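Forum > Home and Storage > Entryways and Mudrooms
Thread: Trays for kids' shoes by the door, what are you using?

tzatziki_ustyna
Posted 2019-08-27

We moved in April and the new place has no closet by the front door, only a strip of wall 33 inches wide between the door frame and the radiator. Two adults, one kid in preschool. I need something for the kid's shoes to sit on so they stop migrating into the kitchen. I've tried a rubber boot tray, which was too big and curled up at one end, and a wire rack, which small shoes fall through.

Looking for something low that a four year old can use without help. It doesn't have to be pretty but my mother-in-law will see it. Budget is not huge.

Ustyna

rowbotham_k
Reply 1

Boot tray with the lip. Get a smaller one. Yours curled because it was rolled up in the box. Lay it upside down in the sun for an afternoon with a couple of books on it and it goes flat. We've had a Hemau one for years and it goes in the bathtub when it gets bad.

saimi_s
Reply 2

We use a bamboo tray, the kind sold for serving breakfast. Kid's shoes only, ours go on a shelf. It's been down since spring and she puts her sandals on it without being told most days, I think because it has an edge she can see. Two pairs fit if one is sandals.

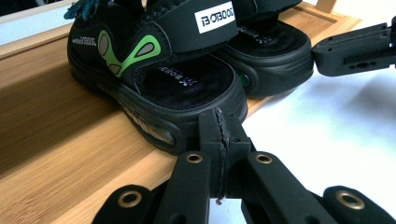
The summer pair (Bobdog) on the tray

I wipe it with a damp cloth and dry it right after. Every month or two it gets a little mineral oil, same bottle as the cutting boards.

tzatziki_ustyna
Reply 3

Saimi, that is closer to what I had in mind. How does it do with sand? We have a sandbox at preschool and it comes home with us daily.

Also how do you find that kind of sandal for a kid with a high instep? The strap across the top looks wide.

saimi_s
Reply 4

Sand: I pick up the whole tray, carry it outside and tip it. That's easier than with the rubber one we had before, because the sand doesn't stick down in the ridges. There are no ridges.

Instep: can't help much, hers are narrow and flat. The strap is padded and she hasn't complained about it. I would take the kid to try them on.

rowbotham_k
Reply 5

Bamboo by a front door is going to go black at the joints. It's strips glued together. Put wet shoes on it through one winter and then come back and post a picture. I had a bamboo bath mat do exactly this.

ishbel_r
Reply 6

Agree with Kieran in part. I had one delaminate. It was the cheap one from Redora and I was leaving snow boots on it, so that's on me. For sandals and sneakers I'd expect it to be fine. For boots, no.

What we ended up with is two setups. A tray for the dry months and a proper boot tray with a lip from November on. The tray goes back to being a tray. They take up the same amount of floor if you measure first.

rowbotham_k
Reply 7

Two setups is one more thing to store. She said she has no closet.

ishbel_r
Reply 8

It's a tray. It slides behind the couch.

tyk_hallway
Reply 9

Another vote for something with an edge. I don't think the material matters as much as people are saying. What worked for us was cutting the number of shoes down. Before that it didn't matter what we bought, it overflowed. Now each kid has 2 pairs by the door and the rest live in a bin in the bedroom.

On sand, check the insoles and not only the tray. Fuzzy or velvety ones hold it. I use an old toothbrush, dry, and knock the shoe against the step. If you wash them, open the straps all the way and stand them up somewhere with air. Mine took two days to dry in August and I had been told overnight.

Tae-yang

tzatziki_ustyna
Reply 10

We have five pairs by the door right now for one child. Rain boots, sneakers, sandals, indoor shoes that should be at preschool, and a pair that no longer fits. So I see your point.

Kieran, I did try the sun thing on the rubber tray. It's flatter. It's still too long for the wall and sticks out in front of the radiator, which I don't love.

rowbotham_k
Reply 11

You can cut it. Utility knife and a straightedge, score it a few times from the back. You lose the lip on that side but you can put that side against the wall. I wouldn't leave it next to the radiator either way once the heat is on.

saimi_s
Reply 12

Water would run out on the side with no lip.

rowbotham_k
Reply 13

Toward the wall, yes. Put a folded rag there.

ishbel_r
Reply 14

I would not run meltwater toward a baseboard on purpose. Ours swelled from less than that, and the landlord at the old place took 97 dollars out of the deposit for one length of trim.

If you want a ready-made short one, Ladefoged makes a boot tray that is meant for kids' rooms. Shallow, plain gray, has a lip all around. I don't know if it's 33 inches or under. Measure between the door frame and the radiator at floor level, because the pipe can stick out farther than the radiator does.

tyk_hallway
Reply 15

One more thing if you go with a wood or bamboo tray. Put felt pads or small rubber feet under the corners. It keeps the underside off the floor so it can dry, and it stops the tray sliding when the kid stands on the edge, which they will. Felt if you have wood floors, rubber if you have tile.

I used 200 grit on ours when the finish got rough, then oil. Took ten minutes. Do it outside.

tzatziki_ustyna
Reply 16

Measured. It's 33 at the wall but 31 and a bit at the floor because of the pipe. Thank you Ishbel, I would have ordered the wrong one.

Plan is: the too-small pair goes to my sister, indoor shoes go back to preschool, rain boots go on the rubber tray in the bathroom for now. I have a serving tray we got as a wedding present and never use, so sandals and sneakers go on that with rubber feet. We have tile. If it goes black I'll tell Kieran.

rowbotham_k
Reply 17

Fair enough. Oil the underside too, people skip it.

saimi_s
Reply 18

And the cut edges around the handles if it has them. Ours got rough there first.

barnus_fan
Reply 19

Has anyone tried the Barnus wall pockets for this? The fabric ones that hang on the back of the door. Thinking of them for toddler size shoes.

ishbel_r
Reply 20

Had them. OK for slippers. Anything with a thick rubber sole drags the pocket down and the dirt collects in the bottom seam. You'd do better starting a new thread though, there was a long one on door pockets in the spring and I can't find it.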